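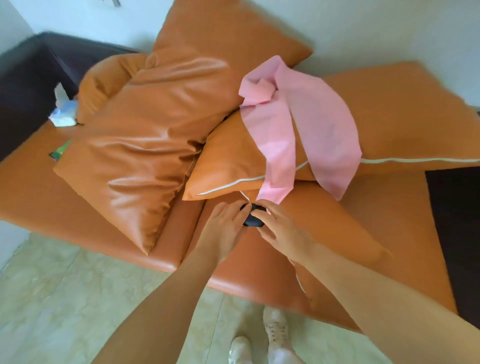
OK, thread time. We finally have numbers on the thing I've been muttering about since May, so here goes. It's about teaching robots to deal with two-handed fiddly stuff on soft furniture, and why our old way of cutting up training clips was hurting us. 1/

Background, quickly. We train on first-person clips of people doing ordinary things at home. Couches, beds, piles of laundry. Our set is called Tonel and the version I'm talking about has 682 clips in it. Not huge! We're a small lab and everybody labels. 2/

The old recipe (Ovgate, if you've been following me for a while) cut each clip at the moment a hand touches something. Touch = start, let go = end. Super clean on a kitchen counter. Then you get to a sofa bed and it falls apart. 3/

Why? Both hands end up on one small thing, jammed against a seat cushion, and the cushion squishes, and there's a pillow edge leaning in and some cloth hanging right over the fingers. Is the hand touching the object? The pillow? Both? Three of us labeled the same clip and gave three different answers, and I was one of them, and I still think I was right. 4/

So the new recipe, which we're calling Burkarton (don't ask, it was a whiteboard thing), doesn't cut on touch at all. It asks one question per moment: are the two hands sharing an object or not? You get long, sloppy segments. I hated them on sight. 5/

But the policy trained on them is better. We ran 500 trials per recipe on our bench couch, same arms, same objects. Ovgate cuts: 129 fewer successes than Burkarton cuts. I made my labmate rerun the count because I figured I'd swapped the columns. I had not swapped the columns. 6/

Where does the gain come from? Mostly the second hand. With touch cuts, the model kept treating hand number 2 as a late arrival, so it would grab with one gripper, drag the cushion along with it, and only then bring the other one in. With shared-object cuts it brings both in together. Way less dragging. 7/

Stuff that did NOT improve: small dark things in deep gaps between cushions. Still bad. Also anything with a loose cord near it. The model loves a cord. It'll go for a bit of piping over the target all day long and I have no fix, so if you've got one my DMs are open. 8/

Someone's going to ask about shiny upholstery, so: yes, we checked. Glossy fake leather is harder than woven fabric under both recipes, and the gap between the recipes is still there. Highlights on the creases mess with depth and we haven't touched that part yet. 9/

Big caveat, it's one couch in one room. We want to repeat it on the Ntuli setup, where the arms are slower and the cushions are way heavier. If the effect goes away there I'll post that too, grumpily. 10/

Writeup and the labeling guide go up on the lab page once I fix the figures. The guide is short, and the section on "is a pillow an object" is longer than the rest of it put together. 11/11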